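Tamwood Household Help > Storage & Packing

Packing cleaning sponges with mixed small items: box or paper bag?

Posted by Vimala Gowda
Mar 8, 2024

I am sorting a utility cupboard into containers for a move to Prernside. The contents are cellulose sponges, cloths and an assortment of small plastic and rubber things. I have cardboard boxes and brown paper grocery bags. The cupboard will be repacked in July, so storage is four months. Two points I need settled: whether sponges can share a box with the other items, and whether paper bags are adequate for the rest. One of the sponges is shown with the cardboard behind it.
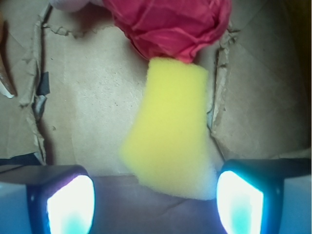

2 replies, sorted by date

Re: sponges and cardboard

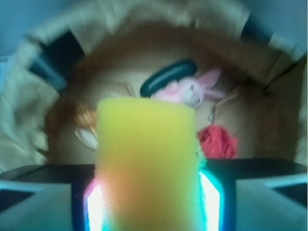 Manikandan Rai
Member, 298 posts

Sponges can share a box if they are fully dry. A yellow sponge like that one can feel dry on the outside and still hold moisture in the core. Squeeze it in a sheet of kitchen paper. If the paper marks, leave the sponge on a rack for another day.

Stand sponges on the short edge along one wall of the box. Laid flat under heavier items they take a set, and a compressed sponge recovers slowly. Keep dyed cloth away from them. Red and pink fabric can transfer color to a pale sponge if either one is damp.

Do not tape the flaps until moving day. Fold them in loosely so air can get through. Plastic tubs with lids are worse for this purpose unless you add a desiccant.

Re: paper bags
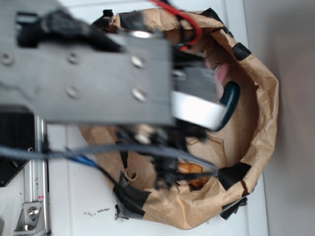 Diệp Kiều
New member, 39 posts

Bags are fine for light stuff. I used them for my last move and only one tore. Crumpled paper doesn't matter, a damp bottom does. Put rigid or curved pieces in first and soft ones on top, then roll the rim down twice. Don't carry it by the rim.

For four months I would put the bag inside a box anyway. Label the box, not the bag. Never tried it with sponges.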